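## 7. Fault 802: Finger does not return to open

Applies to the Donimari hand-held gripper pair, left and right units. Read the whole section before you unplug anything.

Fault 802 means the trigger has been released but the finger position reading still says the gripper is partly closed. The log keeps recording, so a take can look fine on the monitor and be useless afterward. We lost 42 takes at Stollgate this way in December before Lucrezia Longo noticed that the opening value never got back to zero.

The fault shows up most with light, springy items. The operator squeezes gently, the finger stops short of its full travel, and a weak return spring leaves it there. 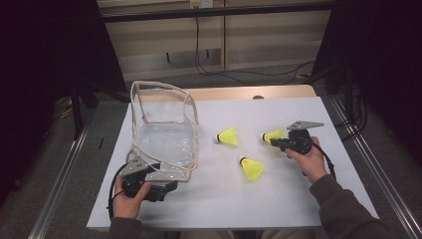

Stop the session at the first 802. Do not work the trigger hard to free the finger. Virgilio Dumlao did that on the Odton bench and stripped the link pin, and the unit was out of service until a new one came from Dagdag.

**CAUTION:** The return spring can let go suddenly. Keep your other hand away from the finger plates until the cable is unplugged.

### 7.1 Clearing the fault

1. End the take and mark it "bad" in the log. Do not delete it.
2. Let go of both triggers and lay the grippers on the table with the plates facing away from you.
3. Unplug the cable of the faulty unit at the hub end. Pull on the plug, not the cable.
4. Wait 20 seconds.
5. Move the finger by hand through its full travel, slowly. It should move evenly and come back without help.
6. If it sticks, look for lint or tape glue along the slide. Wipe it with a dry cloth -- no oil, no spray cleaner.
7. Plug the cable back in and run the zero check with the trigger released.
8. Squeeze and release seven times. The reading must return to zero every time.

**Note:** If the zero check passes but 802 comes back in the same session, replace the spring. Re-zeroing only hides the fault.

### 7.2 Cable strain

A tight cable can give the same code. Leave enough slack for the operator to reach the far side of the table without the cable pulling on the back of the grip. Check it seated, with both arms out.

### 7.3 Before you restart

- Check both units, even if only one faulted.
- Write the unit side, the time and the item being handled on the fault sheet.
- Tell Efren Gatchalian or Jennylyn Mercado. Either one can release the bench.

Spare springs and link pins are in the drawer under the hub -- sign for what you take.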